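Acoustic retrofits in older apartment blocks: a conversation with a building acoustics consultant

The Virnstead block has 81 apartments on 4 stairwells, and until last June its owners had no measurements of how sound moved between them. They had complaints. The consultant who ran the survey, from the engineering office Standeo, spoke to us about what was found and what was done with it.

"Complaints tell you where people are annoyed," the consultant said. "They don't tell you the path. A tenant reports noise from above, and half the time it's coming in sideways through a shared riser."

The survey used a tapping machine on the floors and a loudspeaker for the walls. Airborne and impact sound were logged separately, and the two sets of results were kept apart in the report.

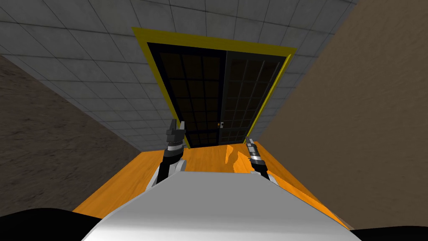 Impact sound was the worse of the pair. The original floors are concrete slabs with a thin screed bonded straight to them, so a dropped shoe excites the whole slab. "There's nothing in that build-up to break the path. You can put carpet down and the high frequencies go away. The thud stays."

The owners had been quoted for a suspended ceiling in every apartment. The consultant advised against it. Ceiling height was already low, and the walls carried enough flanking sound to cancel much of the gain. The office recommended a floating floor on a resilient mat, sold under the name Flolotier, with an edge strip at all walls.
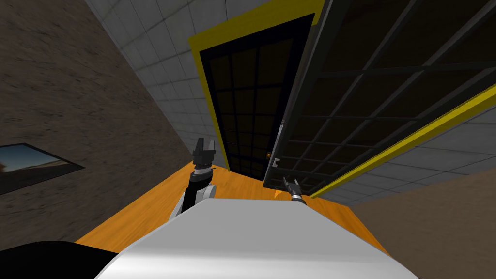 "The edge strip is where these jobs fail. One blob of adhesive bridging the screed to the wall and you've lost most of what you paid for." On the first trial apartment the installers trimmed the strip before the skirting went on. It had to be redone, which added 2 days.

Entrance doors came next. Most had a gap at the threshold and a worn seal on the latch side. Drop seals were fitted throughout, and the stairwell noise readings fell by more than the consultant had predicted. The contractor, Yau, billed the doors as a separate item.

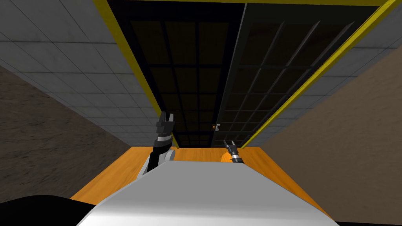

Can owners get a useful result without lifting the floor?

"Start with the doors and the service penetrations. That's cheap work, a tube of sealant and a seal kit in most cases, and it deals with airborne sound from the stairs. It won't touch footsteps from above. For those you need a resilient layer, and that means the floor comes up."

The full report runs to 650 pages, most of it third-octave tables. A shorter version for tenants is being prepared, with results listed by stairwell. Retesting will start once the remaining screeds have cured.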